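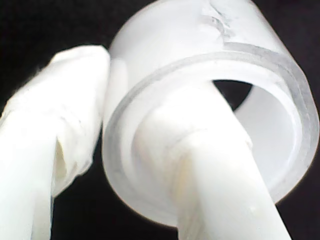
A wrapped finger beside a frosted plastic ring, with a white rod passing through the opening.

Section 2. Planning your purchase and your yearly budget

Welcome back, and thank you for not skipping straight to the unpacking chapter. We know how tempting it is (we do it ourselves with every new kettle), but an hour spent on this section with a cup of tea and a pencil will save you a good deal of bother later on.

The Grarus two-finger gripper is sold on its own or with the Liltholm bench arm. Most small workshops we talk to remember to budget for the arm and then forget all the little things that go round it: wraps, spare fingers, bench covering and somebody's time. Please work through the steps below in order and write your answers on the planning sheet at the back of this guide.

1. Write down what you want to pick up. Be as plain as you like: rings, rods, cups, caps. Note the widest and the narrowest item, and whether any of them scratch or crack easily. Frosted plastic marks sooner than you might think, so put a star beside anything of that sort.

2. Choose your starting set. The arm and gripper together cost £2,871, delivered. If you already own a suitable arm, ask us for the gripper-only price and tell us which mounting plate you have.

3. Add your finger coverings. Soft wraps come in packs of 500, and one pack is the smallest order. They crease, they fray at the top and they pick up grey smudges, all of which is quite ordinary, and you will want to change them long before they look truly dreadful.

Note: Ghazala Jadoon, who looks after our Rosby workshop, puts fresh wraps on at the start of every shift and writes it in the day book. If you run two shifts, please double your allowance for wraps and don't try to make them last.

4. Allow for spare fingers. We suggest one spare pair for each gripper in daily use. They are dearer bought singly, so it is well worth adding them to your first order.

5. Plan the bench surface. A dark, matt covering makes pale parts easier to see, and a soft one is kinder to anything dropped. The price you pay is fluff.
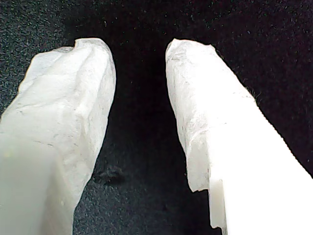 Set aside a little money for a lint roller and a soft brush, and a little time for somebody to use them. Small clumps and loose fibres will gather on a felt-like surface whatever you do, and it's much nicer to clear them between jobs than to find one stuck to a finished piece.

6. Put a figure on people's time. Allow 30 minutes a day for changing wraps, wiping down and checking the fingers. It sounds generous until you are doing it!

Caution: Always switch off the power at the wall before touching the fingers or their wraps. Make sure your plan leaves room to reach that switch without leaning over the arm.

Caution: Do not fit household sticky tape in place of our wraps to save money. It can leave glue on the fingers, and cleaning them is not covered by your warranty.

When your sheet is filled in, post it or bring it to the Mohmand sales desk and ask for Razia Rind. She will check it against our current price list and send you a written quotation, which holds until the end of July.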